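I bought the Flasier head camera kit in August, with my own money, and I have used it for almost three months now. We are a small group at Wesilbridge who teach a robot arm to do small hand tasks, and the kit records a person doing the same tasks first. I paid 668 dollars, plus shipping.

## What you get

The box has a head strap, one camera, a battery, a long cable and a printed guide of 12 pages. The guide is clear, only the chapter about syncing the clock is confusing. Elie Kassab from our group had to read it three times, and me also. The software is a separate download and it wants an account before it opens.

## Recording

The strap is comfortable for one hour. After this I feel the battery on the back of my neck. The view points down by itself, so when you sit at a desk both hands stay inside the picture without effort, and this was my biggest worry before buying. Until now we have 2,014 clips, and I deleted very few of them for bad framing.

Our hardest task is opening and closing dropper bottles. The fingers cover a big part of the bottle, and the brown glass is dark, so the hand tracking has to guess more than with a cup or a box.

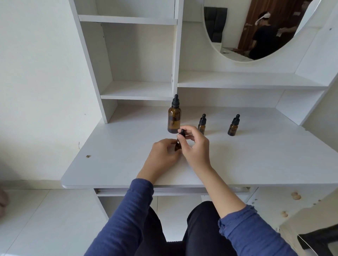 ## The software

The tracking is good for the palm and the thumb. For the fingertips on a black cap it is weaker - sometimes it puts two fingers in the same place, and you must correct this by hand. On a white desk the result is better than on our old gray table.

Export is slow. For a set of 800 clips I leave it overnight. I wrote to support about it and Mali James answered me the next day, very polite, with a setting that helped a little.

## Should you buy it?

If you record at a table and your objects are not very small, yes. Pejman Babaei, who shares our lab, prefers the Semaan kit for its lighter battery, but it costs more and I did not like its strap. I would take off one star for the export and half a star for the cable, it is too stiff.

My score: 3.5 of 5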